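Packing Line Refit, Bay 3: Gallery

Bay 3 is the smallest of the packing bays at the Azevedo site. It handles short runs of boxed parts and small sealed pouches. The refit replaced the belt, both side rails, the drive roller and the lighting over the infeed. Work was planned by Edeltraud Böttcher and carried out by Tomos Prothero and Ataahua Sutcliffe over two shutdowns, the first in July. This page was last revised 12 Jan 2019.

The old belt was a white food-grade type left over from an earlier use of the bay. It tracked to one side under load and had started to fray at the splice. Parts with a pale finish were also hard to pick out against it, which slowed the visual check at the end of the line. The replacement was supplied by Domeck in dark green with a smooth top face. It is joined with a finger splice, hot pressed on site.

The rails come from the Zendmont range. A narrow section was chosen for the far side, where nothing is mounted. The near side takes a wider section with grooves along its length, so that stops and guides can be clamped at any point without drilling. Both are set parallel to the belt edge and were checked with a feeler gauge at each bracket.

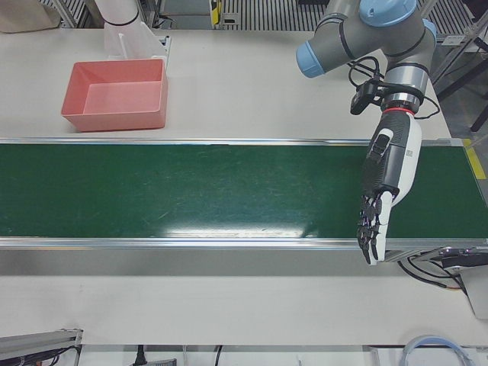
Belt, with narrow rail (top) and grooved rail (bottom). Fine scratches and scuffing on the green surface, mostly near the middle.

Surface marks of this kind are logged at each inspection. They are treated as cosmetic as long as a fingernail drawn across them does not catch. A mark that catches is measured for depth and photographed again at the next visit. Scuffs are cleaned with a damp cloth and mild detergent. Solvent is not used on this belt, as it dulls the top face and can harden the edges.

Reflection on the belt is a known issue. The top face is glossy enough to throw back a bright band from the overhead lights, and small parts lying in that band are difficult to inspect. Prys Foulkes tested two diffuser panels above the infeed. The second gave a more even result and will be fitted permanently when the next lighting order arrives.

Settings after the refit
Belt tension: set by elongation over a marked length of 1000 mm
Bracket spacing, both rails: 200 mm
Tracking check: after 3 full turns of the belt, then again under load
First full inspection: at just over 1000 running hours

Tension should be checked with the belt stopped and the drive locked out. Tracking is adjusted at the tail roller only, a quarter turn at a time, with a pause between turns for the belt to settle. The drive roller was squared during the refit and should be left alone.

Inspection sheets for Bay 3 are kept with Precious Moodley. Pages for the other bays will be added as their belts are replaced.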